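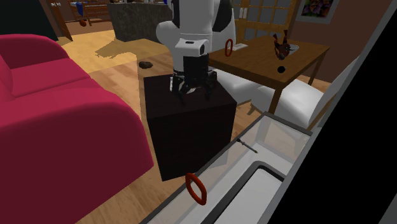

Fig. 4. The Flarkeck room at the start of a tidy-up run, red ring on the floor near the cube.

4. Running your first chore

Last updated Monday, August 16, 2021

By now you should have Flarkeck installed and the room should open without complaints. If it opens with the furniture missing, go back to section 3 and download the asset pack again. I've had that one happen to me more often than I'd like to admit, and it was a half-finished download every time.

So, can a robot pick up after you yet? I get this question at every family dinner. My answer is "some of it, slowly, with me watching." Flarkeck is where I go to find out which parts. It's a simulated home with a simulated arm and the kind of stuff that ends up lying around in one, and all we ask is that the arm put things where they belong. My last full batch was 298 runs of the ring chore using the settings below, and 55 of them finished with the ring where I'd asked for it. You may well do better. Please tell me if you do!

4.1 Before you start

You need the Vultau controller running in its own window. Flarkeck draws the room and works out what bumps into what, and Vultau decides where the arm goes. They talk over a local port, and whichever one you start first will sit and wait for the other.

Note: If you're using the old Rocha planner instead of Vultau, most of this still works, but skip step 6. Rocha has no grip setting.

4.2 The steps

1. Open Flarkeck and choose Rooms, then Living Area. Wait for the status light to turn green. On my aging laptop this takes about 20 seconds.

2. Choose Chores, then Ring to Container. Leave the seed at 2 for now. It gives you the same starting layout I used when I wrote this, so if something looks odd we'll at least be talking about the same oddness.

3. Press Home. The arm should go back to its resting pose and stop. If it keeps drifting, press Home again before you do anything else.

Caution: Don't drag furniture while the arm is moving. The physics doesn't take it well, and I once launched a chair through the ceiling this way. (Fun to watch, but it ruined an overnight batch.)

4. Pick your starting area. Floor is the easy one. Shelf is a lot meaner — a long, narrow space with raised walls, so the fingers have to come down nearly straight or they catch the side. You've also got other objects to think about. A plate on the shelf is wide and low and sits right where the planner would love to put a finger, and a thin tool lying at an angle is hard to get hold of at all. A person reaching in for the ring wouldn't give any of this a thought. The planner has to be told about every bit of it, so turn on Avoid Neighbors before you try Shelf.
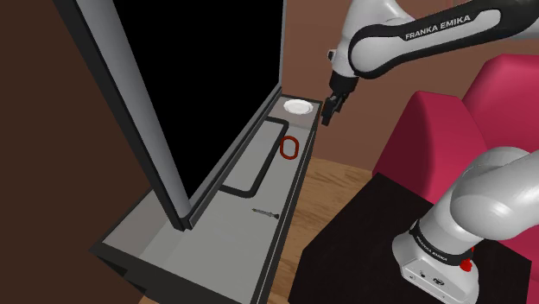

5. Check the wrist camera. Open View, then Wrist, and make sure you can see the gripper. If the view looks tilted, leave it alone. The camera turns with the wrist, so your horizon will be all over the place, and "fixing" it in the settings only confuses the controller. Perrine Hervieu wrote the camera code and has asked me to put that in bold. I can't do bold here, so please imagine it.

6. Set the grip. In Vultau, open Hand and choose Soft for the ring. Firm sounds safer, but on thin, rounded things it tends to squeeze them right out from between the fingers. You have two ways to take hold of a ring, too: pinch it from outside, or put one finger through the loop and close on the band. I like the second one. It forgives a small error up or down, and small errors are what you'll mostly be getting.

7. Press Run and keep your hands off. Watch the wrist view if you can, especially at the container. The walls are see-through, and that's a rotten thing to do to a depth camera. 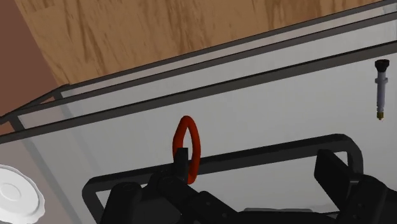 What usually goes wrong at this point is that the controller either treats the wall as open air and bumps it, or gets so careful that it hovers until the timer runs out. If you get bumping, raise Wall Margin one notch. If you get hovering, lower it one notch. I wish I had a cleverer method for you, but one notch at a time is how Florian Collet and I tuned it in March, and we haven't found a better one.

8. When the run ends, open the log and read the last line. "Placed" means the ring came to rest inside the target area. "Released" only means the fingers opened, which could be anywhere. Don't mix these up when you report results. I did, in the first release, and had to take back a very cheerful email.

4.3 If it doesn't work

The arm never moves: Vultau probably isn't connected. Close both programs and start them again.

The arm goes to the wrong object: look at the color filter under Chores. Red will also pick up the couch if the size limit is off, and then the arm will very politely try to tidy away your couch.

The ring slips on the way up: lower the lift speed before you touch the grip.

The same run gives different results: check that the seed hasn't been set back to Random. Updates from the Prernelville server used to do this and I think we've got it fixed, but look anyway.

Once you get a "Placed" on Floor, save your settings under a new name and go on to section 5, where we do the same chore with the seed unlocked.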